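16 March 2022
Workshop notebook, Raltcombe writing room

Second planning day for the April workshop, the one on turning a blog into a book manuscript. Parisa came in the morning and Ottmar joined by telephone after lunch. I write it down now while I still remember who said what.

Title is still open. Parisa prefers "From Posts to Pages". Ottmar finds this too cute and wants only "The Blog Manuscript". I have put both on the draft page and we decide when the page goes to Mota for the booking form.

We tested the sorting exercise with my own old blog, the one about the river towns. It has 352 posts, and I had printed only the titles, one on each slip. The task is: put every title under a chapter, or in the pile "not in this book". I was sure that I would finish before the coffee. I did not. After 30 minutes I had six chapters and a very big pile in the middle which belonged nowhere. Parisa says the middle pile is the real lesson, and that people must be allowed to leave it there until the afternoon. I think she is right, but then the handout must say so, otherwise they will feel they have failed.

Changes to the exercise:
- participants bring 100 titles at most, chosen at home
- chapters get a working question, no name yet
- no reading of the posts themselves during sorting (I lost a lot of time with this)
- pairs swap tables once, and the partner may move three slips

The last point came from Ottmar. He did it in his Dekness course last autumn and he says people protest at first and then thank each other. We shall see. Parisa would prefer that the partner asks before moving.
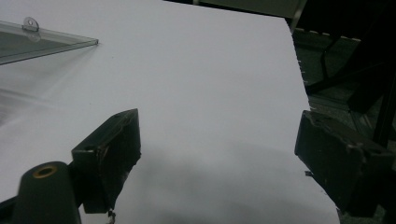

The part about rights needs more care than we gave it last year. Several people asked then whether a publisher minds that the text was already online, and I answered too quickly. Ottmar suggests that we do not give one answer at all, and instead show two letters from small presses who took opposite positions. Trendov has one of them, from the time of her walking book. I wrote to her and asked if we may show it with the names covered. No reply until now.

Also from the telephone call: the book proposal page. I had written that it should be one page with 200 words for the summary. Ottmar wants it longer, Parisa shorter. We tried it with my river book and I could not say in 200 words what the book is, but this is perhaps a problem of the book. I keep the number for now and we look at it again after the trial evening.

Timing, second version. Sorting in the morning, with the swap before the break. Working questions until lunch. After lunch the rights talk, then the proposal page, then reading aloud for those who want. Last year the reading was first after lunch and it ate everything behind it. Parisa will keep the clock, because I am not strict enough.

About signing copies: Parisa's book will be on the table at the end and she will sign, but she does not want it announced in the opening talk. It can stand on the booking page, small. Ask Mota if the ticket price with the book included can be a separate line, last time people thought they paid twice.

To do:
Me - rewrite handout page 2, the middle pile paragraph
Me - cut new slips, thicker, the present ones curl and stick to the sleeve
Parisa - opening talk, shorter
Ottmar - send his swap instructions from Dekness, also the version that did not work
All - title!

My middle pile is in an envelope in the second drawer. Please do not tidy it, I want to go on with it next week.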